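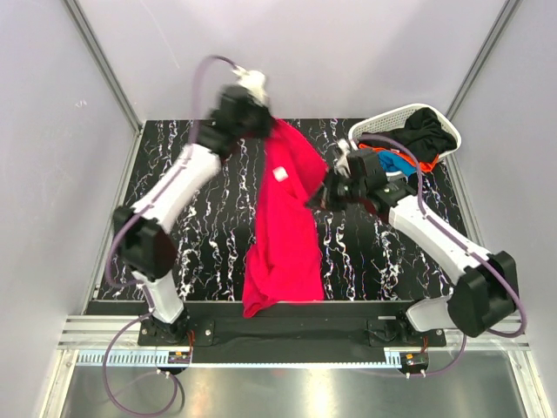

The Wernow Cup is a knock-out association football competition for amateur clubs in the district of Wernow. It is played each season between August and late spring, and is open to the first teams of all clubs affiliated to the Wernow District Football Association. Reserve and youth sides are not admitted. The final is held at Pliltenard, a neutral ground owned by the association.

The competition is sometimes confused with the Amini Shield, a separate tournament for clubs knocked out of the Wernow Cup in its opening rounds. The two share a set of rules and a disciplinary code but have separate draws and trophies.

Format

The competition has used a straight knock-out format since 2000, when the earlier group stage was removed. Under the older system clubs were placed in small local groups, and the group winners went forward to two-legged quarter-finals. Fixture congestion in the second half of the season was the main reason given for the change. All ties up to and including the quarter-finals are now settled in a single match at the ground of the club drawn first.

There are 41 member clubs. As this number does not divide evenly, a preliminary round is played to reduce the field to thirty-two. Clubs are exempt from the preliminary round according to their league position in the previous season, and those promoted into the district's leagues always enter at the preliminary stage. A club that withdraws after the draw is not replaced, and its opponent receives a bye.

Semi-finals were played over two legs until the pitch at Pliltenard was relaid, after which both were moved there as single matches. They are normally played on consecutive weekends to protect the surface.

Draw

The draw for the preliminary and first rounds is made together before the season begins. Later rounds are drawn one at a time. There is no seeding after the first round, and clubs from the same town may meet at any stage. A restriction that kept Bustevcombe Town and Bustevcombe Railway apart until the quarter-finals was dropped at the same time as the group stage.

If a home club's ground is not available, the tie may be reversed with the consent of both clubs. Where consent is not given, the match is moved to a neutral ground, and the cost of hire falls on the club drawn at home. A reversed tie does not affect the venue of any later round.

Drawn matches

Replays were in use for much of the competition's history. A tie that was level after ninety minutes was replayed at the ground of the away club, with extra time if the scores remained level. There was no limit to the number of replays, although a third match was rare.

Under the present rules, ties before the semi-finals go directly to kicks from the penalty mark. Extra time is played only in the semi-finals and the final, in two periods of fifteen minutes. The away goals rule applied to two-legged ties but has had no use since these were ended.

Abandoned matches are replayed in full at the same ground, whatever the score at the time. The exception is a match abandoned through the conduct of one club, in which case the tie is awarded to its opponent.

Player eligibility

A player must have been registered with the club for at least seven days before the original date of the tie. This condition also applies when the match is postponed, so a club cannot use a postponement to bring in new players. A player who has appeared for one club in the Wernow Cup may not play for another in the same season. Being named as an unused substitute does not count as an appearance.

Clubs may name a squad of up to 26 players for the competition, and may change it once, before the quarter-finals. On match day each side names eleven players and five substitutes, all of whom may be used. Suspensions earned in league matches carry over into the cup. Cautions collected in the cup are cleared after the quarter-finals – sendings-off are not.

An ineligible player normally leads to removal from the competition. The defeated opponent is reinstated if the next round has not been played, and otherwise the next opponent receives a bye.

Final

The final is played at Pliltenard in front of a single covered stand and open standing on the remaining sides. The most recent change to its arrangements was agreed on 25 Jun 2022, when the kick-off was moved from the evening to the afternoon to allow for extra time in daylight. The ground has floodlights, but they are not of a standard required for evening finals under the current rules.

The finalists are given equal shares of tickets, and any remaining places are sold at the turnstile. Gate receipts, after deduction of match costs, are divided between the two clubs and the association, with the clubs receiving equal amounts. A printed programme is produced by the association and contains the squad lists, the route of each club to the final and a list of past winners. In earlier rounds the production of a programme is left to the home club.

When the colours of the finalists clash, both clubs change unless they agree otherwise. In all other rounds the away club changes.

Trophy

The trophy is a two-handled silver cup on a dark wooden base. The names of the winning clubs are engraved on bands around the base, a second tier of which was added when the first was full. The winners hold the cup until the following spring and are responsible for its insurance during that time. A smaller copy was made for display at Pliltenard, and is not presented.

Records

Bustevcombe Town have won the cup more often than any other club. Their record includes the only run of four successive wins, all under the former group system. Bustevcombe Railway have reached the final on several occasions and have lost most of them. No club from outside the top division of the district has won the competition under the straight knock-out format, though second-division clubs have played in the final.

Results from the earliest seasons are incomplete. The association's records give the winners and the final scores, but details of scorers and attendances survive only for the past 50 seasons, with gaps – chiefly in the preliminary rounds.

See also

Amini Shield
Bustevcombe Town
Pliltenard (football ground)

Categories: Regional football cups | Amateur football competitions | Sport in Wernow

Contact us | Text © the contributors | Back to top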